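Orkedel Desk Set, small items for the shared table
Supplied by Vanhove — updated April 21, 2026

The Orkedel Desk Set is a collection of small things which people look for many times in a day and usually do not find. We made it for offices, hobby rooms and school workshops where several people use one table. You order it as one article, and the items come together in a flat carton. You can also order every item alone if you have already some of them at home.

Order code: 491
Colours: as supplied, no choice of colour
Guarantee: 2 years on the tape measure, none on the items that are used up
Delivery: from our store in Palholm, 3 working days

The marker is black and slim, and it lies well also in a small hand. It writes on cardboard, on tape and on most plastics. Please put the cap back after writing and store the pen flat. A marker that stands with the tip upwards for a long time will write weakly at first.

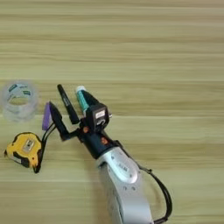
For the paper work there is also the stick in the white-capped tube. Turn it out only a little, because a long piece bends and breaks under pressure. It is washable from clothes at 60 degrees, but from wool we do not promise this. Close the cap until you feel the small click.

The tape measure is the item that customers ask about the most. It has a strap, so you can hang it on a hook or keep it round the wrist when you are on a ladder. The clip goes on a belt or on the edge of a pocket. When you let the blade go back, please brake it with the thumb — the hook at the end lives much longer like this.

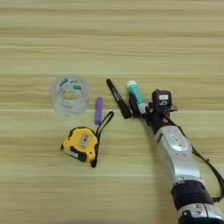
Tape measure in yellow and black, with clear tape, black marker and other small items of the table.

The packing tape is clear, so an address can be read through it, and you may use it over a label. It holds best on clean and dry cardboard. We advise to press it down with the whole hand, from the middle to the sides. In a cold storeroom, bring the roll into a warm room one hour before you start. Fold the end of the tape under itself when you finish, then you do not need to search for it with the nail next time.

The roll fits the common hand dispensers, and it can also be used without one. Keep it away from sunlight, which makes the glue yellow with the years.

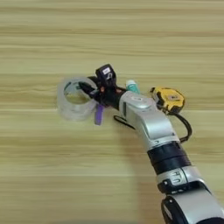

Clear tape roll on a light wood-grain tabletop.

Since February we deliver the set with a clear plastic cup. Many customers used a drinking glass for their pens, and a glass on a work table is sooner or later a broken glass. The cup is light and it can be rinsed by hand with lukewarm water. It is not for the dishwasher and not for hot drinks. With only one pen inside it may fall over, so put the heavier things in first.

Spare cups, tape and markers can be added to any order without extra postage. For schools we make one invoice for the whole year, if you write this in the field "Remarks".

Customer opinions
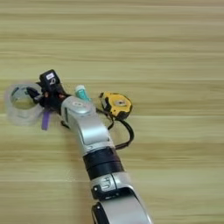 Bindu Nair wrote that she bought two sets for a sewing room and that the tape measure is too stiff for cloth, but very good for shelves and curtain rails. She would like a soft measure in the same set. We have passed this wish to Orkedel and will write it on this page if there is an answer.

Stijn Van der Linden: Good marker, the cap closes firmly. The carton could be smaller.

Questions about the set go to Arvid Berge at the Vanhove order desk. Please mention the order code.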